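Grana Home Help > Desk and Workspace > Small stuff

What do you keep on a felt desk mat, and how do you keep it looking nice?

Posted by deskbound_marcy, April 11, 2020
706 views

Hi all! I finally have a proper white table to work at and I am so happy with it. It replaced a folding thing that wobbled every time I typed. My sister gave me one of those thick gray felt pads to go over the middle of it, the speckled kind with the rounded corners, and it makes the whole table feel warmer and quieter. I love it more than I expected to love a piece of felt.

Now I have two problems. The first is fuzz and crumbs. I eat lunch at this table (I know, I know) and everything sinks into the felt. The second is where to put trash. I don't want a full-size can next to my chair because the dog gets into it. I've seen those tiny countertop bins with a flip lid, and I can't decide if they're useful or just cute. Do they tip over? Do they hold anything? And do they mark up the felt if you leave them in one place?

Also, any tricks for cleaning the mat without ruining it would be great. The label fell off before I read it.

Thanks in advance, you people are the best!

Yusri Entili
Member since October, 403 posts

Oh, you are going to have fun with this setup! I've had felt on my desk for years and I'm on my third mat, so let me tell you everything I wish I'd known with the first one.

Yes to the tiny bin. I put off buying one for ages and now I'd replace it the same afternoon if it broke. Mine is a Titato, but there are plenty that look just like it. It takes pencil shavings, tea bag wrappers, sticky notes, thread ends, the little twist ties that come on everything. It won't take lunch. A banana peel fills it up and then you have a banana peel sitting at nose height, so walk that one to the kitchen.

Look for a bin with a lid that stays up by itself when you flip it open. This matters so much more than size! If the lid drops back down you need one hand to hold it and one to throw things, and pretty soon you stop using the bin and start making a pile. A latch at the front is great with a dog in the house, too. Check that it clicks before you buy, if you can.

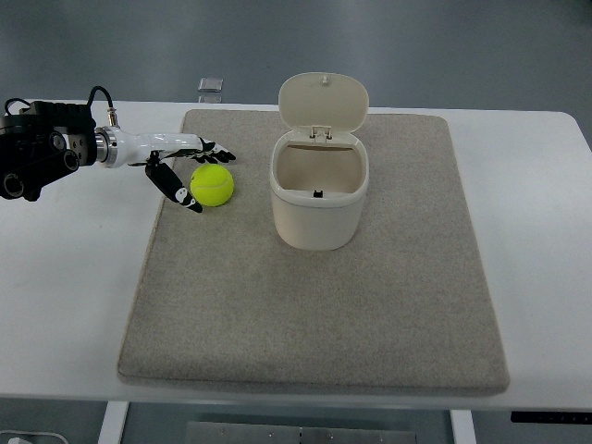 As for where it goes, I like mine toward the back of the mat, a little right of center. I'm right-handed and that's a short reach, but it's clear of my elbow when I write. Felt grips the bottom of a light plastic bin much better than a bare tabletop does, and I've knocked mine over maybe twice, both times with a sleeve. If yours still feels tippy, drop a few flat washers in the bottom under the liner.

For a liner, I use the paper bags that bread rolls come in, with the top folded over the rim. A sandwich bag works as well. Without any liner you end up scrubbing graphite out of the corners, and it does not want to come out of light-colored plastic.

Marks on the felt: you'll get a dent if the bin never moves. It isn't permanent. Hold a steam iron an inch or so above the spot (don't touch it down!), let the steam go in for a few seconds, then brush it up with your fingers. I shift mine over a little each time I empty it and haven't had a dent since.

Now for the fuzz and crumbs, my favorite part, because the answer is a tennis ball. I'm completely serious! Roll it over the mat with your palm, pressing lightly, and the fuzzy cover lifts a good bit of the lint and hair. Crumbs come up to the surface where you can pick them off or shake them away. When the ball gets grubby, rub it on an old towel. It's also lovely to roll under your hand when you've been typing too long, so it earns its place on the desk twice over. You'll want to keep it away from the dog, obviously.

Once a month or so I take everything off, carry the mat outside, and smack the back of it with my hand. Then I vacuum it with the brush end, going one direction only. For spills, blot with a dry cloth first, then a damp one with a drop of dish soap. Cold water! If it's wool, hot water and rubbing will shrink it and you'll have a wavy mat forever. That is what happened to my first one. Dry it flat on a towel, and don't put it near a heater.

If you don't know whether it's wool, assume it is and treat it gently. A synthetic one won't mind.

Last thing, leave some bare table on each side. Mugs go there. I never set a hot drink or a sweating glass on the felt, and my current mat still looks good.

penny_in_penry
Member, 20 posts

I have the mini bin too, and mine tips over if you look at it funny, but I had it on glass. Might try it on a mat now. I got it at Groma in the bathroom section, and it was cheaper there than the ones sold for desks.

I use tape for crumbs.

deskbound_marcy

Yusri, this is amazing, thank you!! I had an old tennis ball in the garage and just did the whole mat with it. So much dog hair. I rolled it on a towel like you said and went over it again and got more.

I'm going to order a bin with a latch tonight. Penny, I'll check the bathroom section, good tip! Does the liner show over the top when the lid is closed, or can you tuck it in?

Yusri Entili

Tuck it! Fold the top of the bag down until it's just under the rim. If it sticks up near the front it gets in the way of the latch and the lid won't click. And yay for the dog hair!

Related in Desk and Workspace
Getting pen off a white tabletop
Wool or synthetic felt, how can I tell?
Small bins that fit under a shelf
1,649 threads in this section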